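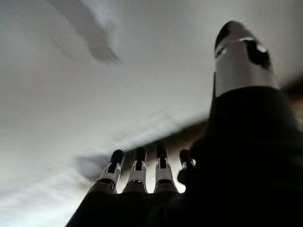
Home Help > Walls and Ceilings > Yellow stain keeps coming back through ceiling paint

Jozefína Havlíček
Posted in December

We had a slow leak from the upstairs bathroom. The plumber replaced the trap under the tub and the leak is fixed. I left the ceiling below alone for a few weeks and then painted over the stain with flat white ceiling paint, the same brand that was already up there. It looked fine when I went to bed. By morning the yellow ring was back, lighter but easy to see. I did a second coat and then a third. Same thing each time.

The ceiling is drywall, smooth, not textured. The stain is the size of a dinner plate. The drywall feels hard when I push on it and there is no sagging. House is from the 70s, in Trudham, if the climate matters. Do I have to cut that piece out, or is there something I can put on it? I would like to avoid doing the whole ceiling if I can.

3 answers

Peter Hubáček

You need a stain blocking primer. Ceiling paint is water based and the brown stuff in a water stain dissolves in water, so every coat pulls it back up to the surface. You could do 10 coats and still see it.

Get a shellac based or an oil based primer. Shellac is faster and blocks better, but it smells strong, so open the windows, put a fan in one of them and turn off any pilot lights or open flames nearby. Buy a cheap brush and throw it out after. Cleaning shellac out of a brush takes denatured alcohol and is not worth it for one spot.

Steps:

Make sure it is dry. Borrow a moisture meter if you can and compare the stain to a spot on the other side of the room. The two readings should be close.

Wipe off any dust. If there is mildew, clean that first and let it dry again.

Sand the edges of your three coats with 120 or 150 grit. You probably have a ridge there by now. Wear a mask, and with a house that age, test for lead before you sand into the older paint. If the ceiling was ever sprayed or textured and then skimmed flat, have it tested for asbestos too.

Prime a few inches past the stain in every direction. Let it dry for the time on the can, then look at it with a flashlight held sideways. If any yellow shows, prime it again before you paint.

Then ceiling paint, with a roller. Brush marks show up badly on a flat ceiling.

No need to cut anything out if the board is hard.

Daniyal Lashari

just paint the whole ceiling. i did the spot thing in my last place and you could always see the patch when the sun came in. old white and new white never match

Kaj Hjaltadóttir

Peter's answer is right about the primer. I used the oil kind on a stain in our hallway and it took two coats, overnight between them. It has stayed white for three winters.

One thing to add — check the tub again before you do any of this. Ours turned out to have two leaks, the drain and a bad line of caulk along the wall, and the plumber only found the first. Run the shower against the wall for 14 minutes or so with someone downstairs looking at the ceiling, then fill the tub and let it drain. If the stain grows or feels cool and damp, call him back.

Daniyal has a point about the patch showing. I would roll the spot first and see how it looks in daylight. If it bothers you, do the rest of the ceiling the next weekend.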